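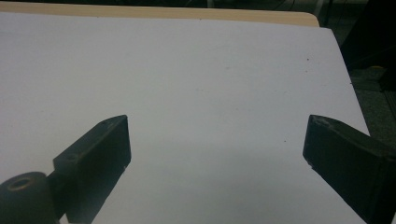 Washing and storing stuffed animals: which tips hold up

Most advice on cleaning plush toys gets copied from page to page, and I doubt half of it has been tried. I have 47 of the things in the house, thanks to two kids and a generous aunt, so I tried it.

Freezing the toy overnight. Supposed to kill dust mites. It may kill some, but the dead ones stay in the fur, and so does the jam. You still have to wash it. If you do freeze one, give it 24 hours in a tied bag.

Baking soda in a bag. Shake, wait, brush off. Fine for a musty smell. It did nothing for dirt, and I was brushing white powder out of a plush bear's ears for a week.

The pillowcase trick. This one I'll stand behind. Knot the toy inside an old pillowcase, cold water, gentle cycle, low spin. Check the seams first and sew up any gap, however small. Skip it for anything with a battery box or glued-on eyes.

Dryer on low. The tag on our Oberholzer rabbit says this is okay. The rabbit disagrees. Long fur goes crimped and stays crimped. Lay toys flat on a towel, turn them twice a day, and squeeze the middle before you put them away. The outside dries long before the stuffing does.

Fabric softener "for fluff." I saw no difference. A pet brush works better and you only buy it once.

Vacuum storage bags. Good for sweaters. The lion we packed away in January came out with a flat face and kept it. Use a lidded bin.

Cedar blocks. They smell nice. I wouldn't count on them for more than that.

Chak-lun Hung
November 25, 2023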